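Report the Failed Folds

Most papers on teaching robots to handle laundry give one number, the success rate, and stop there. I think that number hides more than it shows, and that people working with hand-held gripper data should stop leading with it.

Our group spent March training a folding policy we call Skelix. The training set was 518 demonstrations, all recorded by people holding grippers and working on beds and tables in ordinary homes. On towels and flat shirts, Skelix finished 74 percent of its trials. On thick knitwear it finished 27 percent. Averaged together, those figures say very little.

Knitwear is hard for plain reasons. It stretches when pulled, it springs back after a fold, and a thick rib looks much like a folded edge to a camera near the fingertips. Eetu Heinonen, who reviewed our recordings, argued early on that we should keep the demonstrations in which the person had to try a grasp again. I disagreed with him then. I wanted clean examples only, and we threw out a lot of footage on my advice. I now think he was right.

When we trained a second version, Bramoreo, with the retries left in, it did better on knits. It was slower on towels, and we should say so in the same table.

Hand-held gripper recordings, white knitwear on a bed:

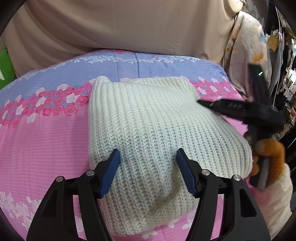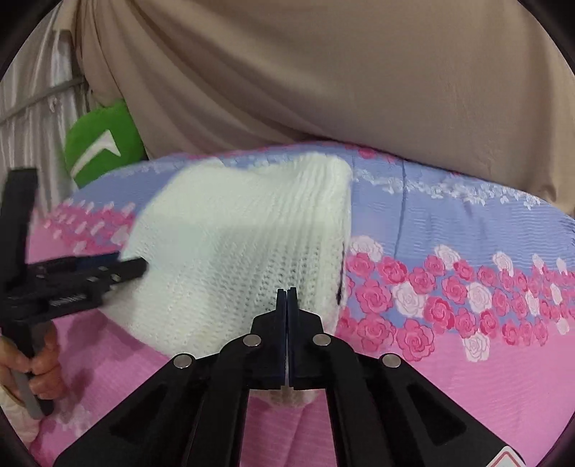
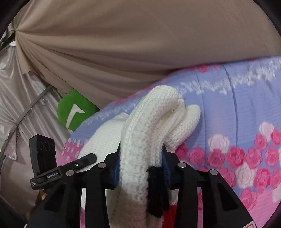
The usual objection is cost. Sorting failures by type takes time, and two people labeling the same trial will often disagree. We had that problem as well. Our fix was to use only 2 labels at first, missed grasp and lost fold, and to leave everything else unlabeled until we had a use for it. That took a few afternoons.

I would like reviewers to ask for a breakdown by fabric and a short account of what went wrong in the failed trials. A paper with a lower score and a clear list of failures is more use to me than a high score on towels. We will be adding both to the Skelix report before we send it out again.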